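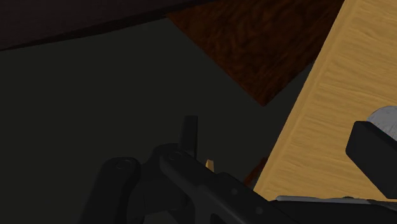 Sernora Wood Words is a collection of the everyday words people use when they talk about the color of wood. It was made for translators of furniture catalogs, but teachers and second-hand sellers have also found it useful. The collection is about names, and it does not measure color. Two people can look at the yellow-tan surface on the right and one will write "honey" and the other "pine", and both answers are kept. The dark reddish-brown panel at the top is the kind of tone where the answers go apart even more, between "mahogany", "cherry", "chestnut" and sometimes only "brown".

Version and date

This is version 3, released 2 December 2025. It replaces version 2, which had a mistake in the language column for a part of the Lithuanian answers. If you have used version 2 for comparing languages, please download again.

What is inside

The main file, answers.csv, has 700 rows. Each row is one answer from one person. A second file, terms.csv, gives every different word or phrase one time, with a plain English gloss. The glosses were written by Laimutė Mockus and Manju Chaturvedi, and checked by Osamu Kobori for the Japanese part.

Columns in answers.csv

row_id: a number, never used again when a row is removed
language: the language in which the person answered
answer: the words exactly as written, with spelling mistakes
answer_clean: the same words with spelling corrected
tone_group: one of 8 groups, explained lower
trade: yes if the person works with furniture or wood, otherwise no
note: free text, mostly empty

The column answer_clean was made by hand. We corrected only what is clearly a slip of the pen. "Wallnut" became "walnut", but "walnutty" stayed as it is, because a person can say this on purpose.

Tone groups

The groups are: white and bleached, pale yellow, golden, orange, red-brown, middle brown, dark brown, nearly black. They come from an old sample card of the shop Dristetti, and we have kept them although the border between golden and pale yellow is not a happy one. Most disagreements between the two people who sorted the answers were there. 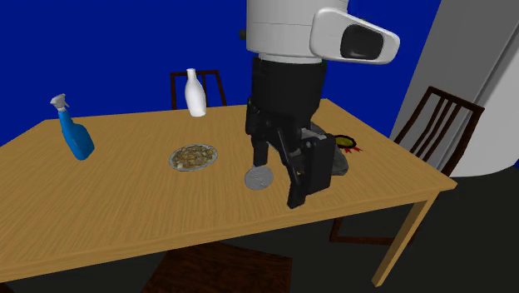
Light wooden table with fine golden-brown grain and a square leg in matching wood.

How the answers were collected

People were asked the same question in their own language: "If you had to sell this piece by telephone, how would you name its color?" We chose the telephone on purpose. In an earlier try, the question was only "What color is this?", and very many people answered "brown" and went on to the next one. When there is a buyer in their mind, they make more effort.

The first round was in October, in the reading room at Kemton. Lalit Jaiswal arranged the second round by post, and those answers are often longer. Some people added a small story about a wardrobe or a grandmother's bed. The stories are not part of the collection, except when the color word cannot be understood without them. In this case a short form is in the note column.

Known problems

People who work in the trade often name the species of the tree and not the color. "Oak" can be nearly white or quite dark, so such an answer tells you little about the tone. Please do not read "oak" as golden automatically. Use tone_group for this.

The names of foods are very common (honey, caramel, toffee, tea, coffee) and they do not travel well between languages. Tea is a good example – for some people it is a reddish color, for others a light brown with milk in it.

Finish is mixed with color in many answers.

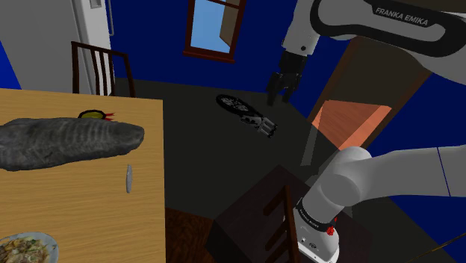
"Shiny brown" and "dry brown" are both in the file, and we did not cut off the first word. If you need only the color, you will have to separate it yourself. Mansa Antwi has started a list of finish words, but it is not complete enough to share yet.

Grain is also mentioned now and then, mainly for light woods. Answers like "streaky blond" are put in the group of the color word, here pale yellow.

Use and permission

You may use the files for study, teaching and catalog work. Please name the collection and the version. You may not try to find out who wrote an answer. We removed personal names from the notes, and if you find one that we missed, please write to us and we will take it out.

Corrections

Corrections of the glosses are welcome, above all from speakers of the smaller languages in the file. Send the row_id, the present gloss and your proposal. For Japanese, please add the reading in kana. Questions about the sorting go to Manju Chaturvedi, everything else to Mansa Antwi.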